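4.3 Demonstrationen aufnehmen (beidarmig, Handgelenkkameras an)

Ich gehe davon aus, dass Gounder läuft und beide Arme referenziert sind. Falls nicht: zurück zu 4.1, das hier klappt sonst einfach nicht.

1. Werkstück auf die schwarze Polsterunterlage legen, Beine nach oben. Ich lege es gern schräg ab, dann kommt der linke Arm besser an den Sockel.

2. In Pindano ein neues Set anlegen. Bei mir heißt es immer Dullura plus laufende Nummer – nehmt, was ihr wollt, aber bitte ohne Umlaute!

3. Linken Greifer an den Übergang zwischen Sockel und Beinaufnahme fahren. Der linke Arm hält gegen, der rechte arbeitet am Bein.

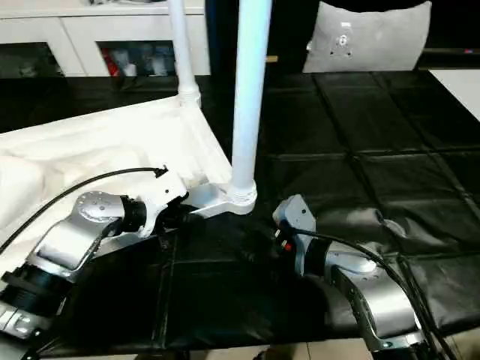

4. Kraftgrenze links auf 20 N stellen. Ich hatte anfangs viel mehr drauf und habe mir damit die halbe erste Serie versaut, weil das Teil bei jedem Kontakt weggerutscht ist.

5. Aufnahme starten und die Bewegung ruhig durchziehen. Kleine Korrekturen dürfen drinbleiben, die Policy lernt daraus sogar ganz ordentlich.

ACHTUNG: Kabel vor jedem Durchgang von Hand freilegen. Sie dürfen sich nicht zwischen Arm und Werkstück einklemmen.

6. Nach jeder Episode kurz ins Bild der Handgelenkkamera schauen. Unschärfe am Finger ist normal, der sitzt halt direkt vor der Linse. Die Kontaktstelle sollte aber erkennbar sein.

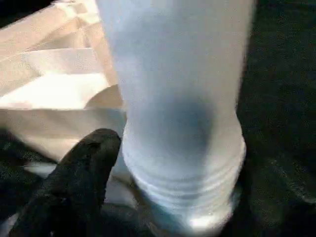 Abb. 4-7: Handgelenkkamera, schwarzer Greiferfinger kurz vor dem gerippten unteren Abschnitt.

7. Schlechte Episoden gleich verwerfen. Von meinen 219 Aufnahmen im Juli sind 200 ins Training gegangen, mit dem Rest wurde das Ergebnis schlechter.

Hinweis: Wenn Pindano bei Episode 117 oder später träge wird, Set schließen und ein neues anfangen. Zusammenführen könnt ihr die Sets später in Nadaston (Abschnitt 5.2).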